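Speaker notes, Trernia tenants' evening, April 5, 2024
Talk: Reading your water bill

Slide 1. Title
Wait for the back rows to sit down. Say that the talk runs to the break and that questions can come at any point. Paper copies of the bill are by the door.

Slide 2. The bill everybody got in March
Hold up the bill. Page one has the amount due, page two has the readings. Most people only look at page one. Ask them to turn it over now.

Slide 3. The two readings
Previous reading on the left, present reading on the right. Subtract one from the other and you have your use for the period. The meters in the Torres buildings count in units of 1,000 gallons, so a difference of 2 on the page means two thousand gallons through the pipe. Go slowly on this one. It was the part people got stuck on at Zukura.

Slide 4. The letter E
An E next to a reading means it was estimated. An estimate is based on earlier bills. One E is nothing to worry about. Several in a row means you should read the meter yourself and call the number in. Show where the meter is in the older buildings (hall closet, low down, behind the panel) and in the newer ones (outside, by the steps).

Slide 5. Fixed charge and use charge
The fixed charge is the same if you are away the whole month. The use charge goes up and down. The sewer line is worked out from the water line, so a leak gets billed twice. Repeat that.

Slide 6. Finding a leak
Read the meter at bedtime, use no water, read it again in the morning. If it moved, start with the toilet. Food coloring in the tank, wait, look in the bowl. A new flapper is a cheap part and needs no tools in most tanks.

Slide 7. Disputing a bill

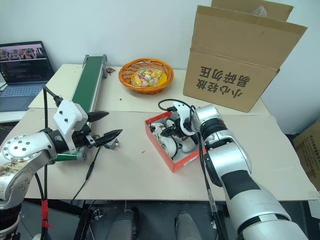

You have 14 days from the date printed on the bill, counting weekends. Put it in writing. Include the account number, your own reading, and the day you took it. Keep paying the part you agree with while they look at the rest. The office at Trellumero takes letters at the front desk and will stamp a copy if you ask for one. Ask for one.

Slide 8. Payment plans
Short slide. Call before the due date. Plans are for the full balance, and a missed payment ends the plan. Do not get into individual accounts from the stage; offer to talk at the break.

Slide 9. Questions
If it is quiet, start with the one about shared laundry rooms. Those are on the building's meter and do not show on a tenant's bill.

Leave the sample letter up during the break.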